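Home Organization Basics – Unit 3 Handout: Choosing and Using Clear Bins
Mottram Evening Classes, room 22
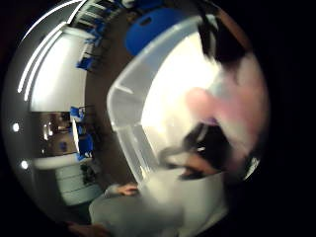 Fig. 1. Clear plastic storage bin, held at an angle. Note the molded rim and the ribbed corners.

Welcome back! Last time we emptied a closet on paper. Now we get to the containers, which I love, so please stop me if I run on.

Why clear?

A clear bin answers the question "what's in there?" before you get up from your chair. Opaque bins hide clutter nicely, but they also hide the extension cord you end up buying twice. If you share a home, clear wins by a mile – everyone can find the tape without asking you.

One thing to watch for is glare. Clear plastic is rarely as clear as glass, and under strong light a slightly frosted wall can go milky white (look at Fig. 1 again). On a shelf below a bright ceiling light you may see mostly glow. Turn the bin, move it down a shelf, or just label it. I label all of mine anyway.

Parts of a bin

Rim. Run your fingers all the way along it. A good molded rim feels even and has a little stiffness when you press. The lid depends on it.

Corners. Rounded corners are easy to wipe out, and crumbs and glitter don't get stuck in them. They do cost you some room if you're storing square things like books or board games. Ribs on a corner add stiffness, and the plastic looks paler and thicker there.

Walls. Press in the middle of the long side. Some give is fine. If the wall buckles under light pressure, keep that bin for sweaters and scarves.

Base. Check that it sits flat. Rocking bins make terrible stacks!

Picking one up

Two hands, always, even when it's empty – good habits stick. Hold opposite sides, or put one hand under a low corner and steady the wall with the other. Tilt it toward the light and look along the inside for hairline cracks, especially where the wall turns into the corner. Cracks start small there and then one day the whole corner goes.

Sizes we will use in class

The Ultach shallow bin is 11 inches deep and suits shoes, craft supplies and kids' art. The Zomeck tall bin is 22 inches deep, and I only recommend it for light, bulky stuff: pillows, winter coats, wrapping paper. Fill a tall one with books and you'll never move it again. The Zallora bins in the back cupboard are fine too, but their lids don't fit the other two, so keep them together.

Filling

Heavy things go in first, flat things stand on edge like files. Leave a hand's width free at the top. You will want to cram it full (I always do) and then the lid bows and the next bin up slides off.

Label the short end, the one that faces out. Write what is inside in plain words. "Misc" is banned in this class.

For next time

Pick one shelf at home and measure its width, depth and height. Write down what lives there now, then choose a bin size for it and bring your notes. If you already own clear bins, bring one along and we'll test the rim and walls together.

Reading: course packet, section 3, the pages on lids and stacking.

© Mottram Evening Classes | Contact the office: ext. 619 | Last updated 2025-08-23 | Back to top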